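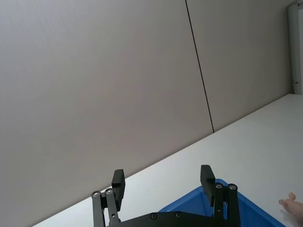
Is the Kallow 144 partition worth buying for a shared workroom?
For cutting down voices and visual distraction, it does the job at the price. For privacy on phone calls, spend more or build a wall.

The Kallow 144 is a freestanding room divider sold by Nastport as a flat-packed kit. The number is the assembled width in inches. It comes with fabric-faced panels, steel feet, a bag of connectors and a hex key. I bought mine in March at full price and have used it every working day since, between a drafting desk and the area where two other people take calls.

Assembly

Allow an afternoon. The instructions are drawings only, and the drawing for the foot bracket shows it upside down. The bracket will go on either way, but if you follow the drawing the leveling screw ends up facing the panel and can't be reached. I found this out after fitting all the feet.

The connectors are spring clips that press into a slotted rail on the panel edge. They need more force than you would expect. A rubber mallet works. A second person is required for standing the panels up, whatever the box says.

Stability

Good on a hard floor, fair on carpet. On low-pile carpet the divider leaned toward the heavier side until I shimmed two of the feet. With the leveling screws run out to their full travel there is still some sway if you brush past it with a bag. It has never fallen. I would not put it in a path where people push carts.

Sound

I took readings with a handheld meter, using pink noise from a small speaker on one side and the meter at seated ear height on the other. The source was set to 70 dB at the meter with no divider in place. With the Kallow between them the reading dropped by 10 dB. Moving the meter back to the far wall reduced the difference to 3 dB, as sound coming over the top and off the ceiling takes over at that distance. These are one person's numbers in one room with a hard ceiling – treat them accordingly.

In daily use, speech on the other side is audible but no longer easy to follow. Typing disappears. Laughter does not.

Finish

The fabric is tight and the corners are folded cleanly. After five months there is some pilling at the height where chair backs rub against it. Coffee came out with cold water and a white cloth. The steel feet scratch easily, and touch-up paint is not supplied.

Compared with the Zeng

Jinlong Yuan, who has the desk behind mine, let me test his Zeng folding screen in the same position. The Zeng is lighter, stores in a closet and goes up in a minute. It made almost no difference to the meter reading. If you only need to block a line of sight, buy the Zeng and save the money.

Parts

One clip cracked during assembly. Nastport sent a replacement from its Clotham warehouse without charge, although it took two emails. Extra panels are sold singly and use the same rail, so the divider can be extended later.

Updated August 30, 2021: the rail covers are now sold separately. Check the parts list before ordering.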